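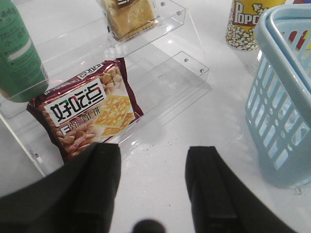
Small Counters, Small Snacks: Setting Out a Self-Serve Snack Table
Speaker notes, Ullanell shop and break room meetup, afternoon session

Slot is 40 minutes. Talk for 20, leave the rest for questions and for people to come up and handle the stands.

Opening

Welcome. Say who the talk is for: people who run one table or one short counter. Office break rooms, waiting areas, the front desk at a small gym, a library cafe. If anyone is there for full grocery shelving, the Plilwood session next door is the better fit and they can still make the start of it.

Say up front that I'm not selling stands. We bought ours at Clurkis with our own money and we've bought some bad ones too.

The question for the session is how to get snacks off a flat table and up where people can see them, and where to put everything that doesn't fit on a stand.

Part one: the tiered stand

Start with clear acrylic. It's what most people in the room already have. Good points: it goes with anything and you can read a wrapper through it. Bad points: scratches, fingerprints, and glare if the light is straight overhead. Ask who has a stand under a ceiling light. Expect most hands.

Talk about assembly. Ours go together with small screws through the panels. Put every screw in loosely first, stand the whole thing on a flat surface, then tighten. If you tighten one side all the way before starting the other, the steps end up slightly twisted and the stand rocks. Don't use a power driver. Acrylic cracks at the hole, and a cracked panel can't be fixed in any way that looks decent.

Pass around the cracked side panel.

Next, what goes on which step. Boxes stand up by themselves, so put those on the upper step where people see the front. Soft foil packs don't stand up. They need to lean on something, and the riser behind the lower step does that job well enough. Lean them back a little so the front faces a standing adult. Almond crackers are a good one to practice with. The 好吃点 packs have the name large on the front and a picture of the crackers on the wrapper, so a person who doesn't read Chinese can still tell what they're getting. For packs without a picture, add a small card.

Foil also reflects. Turn the stand a few degrees and look again before you move any lights.

One flavor per step is fine on a small stand. Two starts to look like a junk drawer. (Pause here, someone always disagrees. Take one comment and move on.)

Part two: the basket

Move on to the things a stand can't hold. Single-serve bags, loose bars, anything that slides.
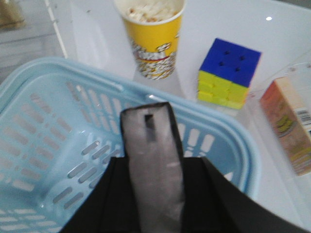 Empty slotted basket, with the popcorn cup on the table beyond it.

Slots in the walls and floor are worth having. Crumbs fall through onto the table, where you can wipe them up, and you can rinse the basket in a sink and shake most of the water off. The drawback is that small wrapped candies can catch in the openings. If that's your main item, use a solid bin.

Rounded corners clean faster than square ones. Run a cloth around once and you're done.

Color: pale is easier to keep looking clean than dark, at least for dust. Light blue on a white table shows up clearly without pulling attention off the packaging. I'd avoid red baskets for snacks because so much snack packaging is red already and the whole table runs together.

Fill level. Keep it at about two thirds. A packed basket gets dug through and half of it lands on the table. Our test table at the Upadhyay building had a basket filled to the rim in May, and we were picking bars up off the floor by lunch. If a basket is down to the last few items, move them to the stand and take the basket away until the next refill.

Part three: open food

Popcorn in paper cups gets its own section because it behaves differently from anything sealed. Points to cover:

Fill cups late. They go stale in the open.

Keep them on the table itself, never on a step. A paper cup is narrower at the base and light even when full, and one bump to the stand sends it over.

Give each cup some clear space. People reach across for the wrapped items and catch the rim with a sleeve.

If there are more than a few cups, put them at the end where the line finishes, so people aren't carrying popcorn while they choose something else.

Part four: the table

White gloss tops look good and wipe down fast – they also show every smear. Use a dry cloth after the damp one. Put the stand at the back, baskets in front or to the side, cups at the end. Leave a hand's width between things so you can lift one without moving its neighbor.

Check the table from where a visitor comes in, then from a chair. Somebody seated should be able to reach the basket and read at least the lower step.

Questions that came up last time

Can acrylic go in the dishwasher? No. Warm water, mild soap, soft cloth.

Do felt feet help? Yes on gloss, but they pick up sugar. Change them when they go stiff.

Price cards? Front edge of the step, small, same height all along.

Before closing, remind people the handout is on page 41 of the program and the sample stands stay out until the room is needed at 4 p.m. Collect the screwdrivers.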